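# Teaching two arms to wait for each other: a talk with Csenge Hegyi

12/04/2025

Csenge Hegyi had promised me half an hour and gave me most of an afternoon, plus two cups of very strong tea, and I came away with far more notes than I know what to do with. She leads the planning software at Brelari, in a long low building at the edge of Cleltdale, and what she likes to talk about most is laundry.
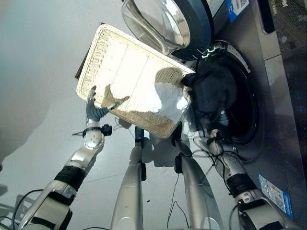

"People expect me to say that the hard part is the cloth," she told me, settling in. "And cloth is hard, I won't pretend otherwise. But what kept me up at night was the timing between the two arms. One arm has a basket to look after and the other has a job to do inside the drum, and for a long while our software treated them like two strangers sharing a kitchen."

She came to the problem sideways. Her first years at the company went into a planner for moving crates, where everything has corners and stays the shape you left it in. The crate planner worked out a full path before anything moved, start to finish, and then simply played it back. It was a good piece of code (she is still fond of it, you can tell) and the team's first laundry version was built right on top of it.

"It was dreadful!" she said, laughing. "You'd plan this lovely path for the right arm, and halfway through, a trouser leg would be hanging somewhere you hadn't planned for, and the whole thing would stop and think. Then it would start over. Dace used to go and make a sandwich."

Dace Rebane, who was at the next desk and had clearly been listening, said it had been more than one sandwich.

The replacement is called Flilleo, and it is the reason I had asked to visit. In place of one long plan it keeps a short one, looking ahead just 2 seconds, and rewrites it constantly while the arms are moving. Each arm still has its own controller, but they now share what Csenge calls a promise table, a small block of memory where each arm writes down what it intends to do next and what it needs the other one to keep doing in the meantime.

"So the basket arm writes, 'I will hold this tilt.' And the drum arm writes, 'I am pulling, please don't level out until I let go.' If either of them can't keep its promise, it has to say so before it moves. It's just good manners, really. I got the idea from carrying a sofa up the stairs with my sister, who never tells you when she's about to put her end down."

I asked how the robot knows what it is pulling on, given that a hand inside a washing machine hides a good deal of what the camera would like to see. She got up at this point and drew on the whiteboard for quite some time. The short version is that the perception side, which is Els De Smet's territory, doesn't try to work out where one garment ends and another begins. It keeps a rough map of where there is fabric and where there is open space, and it marks the parts it hasn't seen lately as stale. When the map around the hand gets too stale, the planner leans more on the force readings from the wrist and slows down.

"Els had to talk me into that," Csenge said. "I wanted names for everything. Shirt, sock, towel. She kept asking me what I'd do differently if I knew it was a sock, and I never had a good answer. Dark things are the worst for her, a pile of navy clothes in a drum is nearly one big shadow, so the stale marks matter a lot there."

The machine door gets a map of its own. Clear glass is troublesome for depth cameras, and early on the planner would happily route an elbow straight through it. These days the door is entered as a solid shape with a margin around it, fixed in place once the robot has found the hinge side. It isn't clever, she admits, and she would like to replace it one day, but it has let her think about other things.

We spent a good while on tooling, too, which I hadn't expected to enjoy so much. Every run is saved with the promise table alongside the camera view, and there is a little viewer that lets you scrub back and forth and see who had promised what at any moment. The team has 836 runs stored now. Frans Wuyts wrote the viewer over the course of a September when, as he put it, he was tired of reading log files with a ruler held up to the screen.

"Before Frans's viewer, we argued," said Csenge. "After it, we still argued, but we were pointing at the same thing."

There are 14 open issues on the board behind her desk, and she walked me through her favorite. When a long garment ends up half in the basket and half in the drum, both arms have an equally good reason to wait, and so they do, very politely, until a timer runs out. She has tried giving one arm seniority. She has tried swapping it back and forth. At the moment the drum arm gets to go first, but only if the basket arm reports that its grip on the rim is steady.

"I'm not happy with it," she said, pouring the last of the tea. "Griet Hermans has a branch where they negotiate properly, with costs, and it's much nicer to read. It's also slower, so we're going to sit down with it next and find out where the time goes. I think it's in the collision checks. Griet thinks it's in my promise table, and she may well be right!"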